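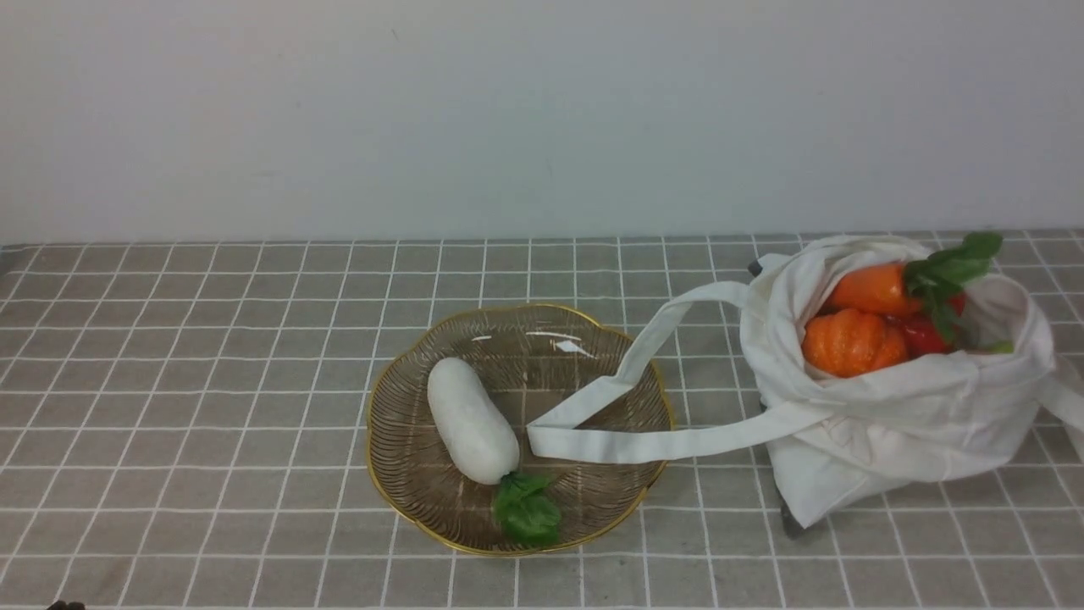 Report of the visit to the Trokgate homeware fair, Grulville
19 September 2024

The annual homeware fair at Trokgate, on the eastern side of Grulville, was attended on behalf of the purchasing service. The purpose of the visit was to review tableware and small furnishings for the guest rooms and the main dining hall, for which contracts fall due for renewal in November.

The fair occupied two halls. Hall A was given over to ceramics and glass, Hall B to metalwork, baskets, textiles and lighting. There were 59 exhibitors, fewer than at the previous fair, and the aisles had been widened accordingly. Registration was quick. Signs between the halls were poor, and several visitors were seen returning to the entrance to ask the way.

Most of the morning was spent in Hall A. Leiva presented a range of stoneware plates in five glazes, all suitable for commercial dishwashers. The firm will replace single pieces for the life of the contract and asks for a minimum first order of 527 pieces. This exceeds present needs, although a joint order with the conference centre could be considered.

In Hall B, Stustar showed table linen and a smaller group of woven metal bowls, intended for bread or fruit. The bowls are attractive, but staff at the stand confirmed that they must be washed by hand, and they are therefore better suited to the guest rooms than to the dining hall. The linen was of good weight. Samples in cream and dark green have been requested.

A talk on the repair of worn tableware was held after lunch in the upper gallery. It was well attended and overran, so that the closing tour of the lighting stands was missed.

Delivery times were discussed with both firms. Leiva quoted 11 weeks for stoneware. Stustar holds its linen in stock at Grulville and can deliver within the month.

Price lists and order forms from both firms are held in the purchasing office and may be consulted there on request.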